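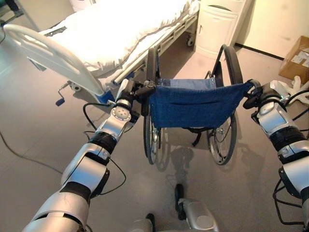
Re: [platuria-staff] Chair moves on the Loltport wards

> The robot now fetches and parks wheelchairs on two wards. Can someone say
> what this means for porters' hours? We were told nothing at Prinby.

Hours stay the same until November. The robot takes empty chairs only, gripping both push handles, and a porter still moves every patient. In the first month it did 200 of our 900 chair moves, mostly at night.

What has changed is the job list. Five of us now do a shift on the Mollel desk, clearing its stops and checking brakes and footrests. That needs 13 hours' training, paid – make sure it goes on your timesheet. Bedside space is still a sore point and I've asked for it to go on the next rota meeting.

Porters' rep, Loltport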